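Zinlow project, day whatever. Thread because people asked what I do all day. I collect examples for a thing that learns. That's the job. 1/

You hold the gripper, you do the task, the thing records what your hand did. Then again. Then again. Tea. Then again.

Today's target was 40 good runs of bag handling before lunch. Did not get 40 good runs of bag handling before lunch.

Soft stuff is horrible. A mug is a mug every time you pick it up. A bag has opinions – grab the flap one centimetre lower and the whole lot folds over on itslef and you're doing a completely different task.

Also my own fault. By mid morning I'd got too good at it. Every approach from the same angle, same speed, same little wrist turn at the end. Looks lovely on playback, useless for training. Binned 3 in a row for being basically the same run.

So new rule from the Seltotham lot: change something every go. Start higher. Start from the wrong side. Come in slow. Miss on purpose and recover (we keep those now, we used to chuck them, madness).

Argument still going over whether a fumble then a save is one example or 2. I say one. Saengthong labels say otherwise. Will lose this.

Flap held in the gripper, books parked behind in the organiser:

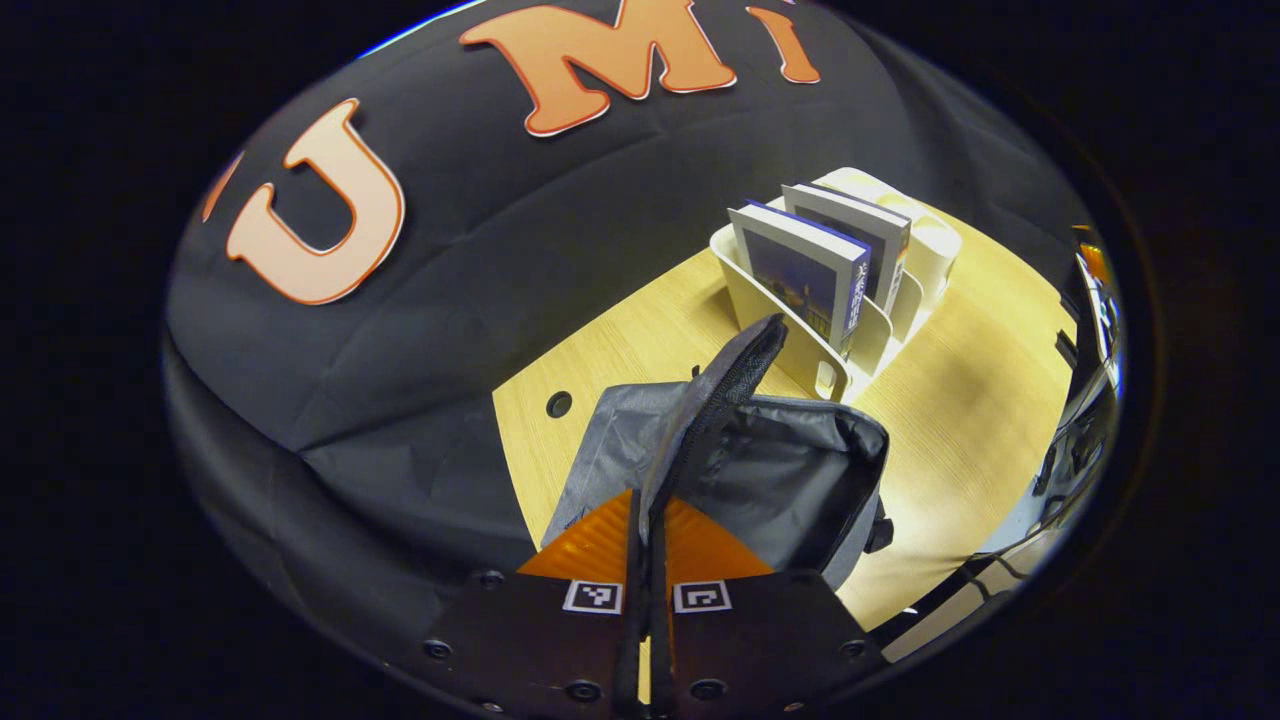 Gumaro Cuautle replied asking whether we'd not be better off with fewer runs and more different bags, because his lot recorded one rucksack for a fortnight and the model learned that rucksack and nothing else.

Yes. Fair. Have been saying this since March. One bag done to death teaches it one bag. Have asked for a drawstring one and somthing stiff, like a laptop sleeve. Nistolska have a cupboard full apparently, just need someone to sign them out.

Rest of the afternoon is checking labels, then another batch if my forearm allows. Grip tips welcome, it's the thumb that goes first.

Right, back on. Will post the keep/bin numbers tonight if I remember to write them down this time.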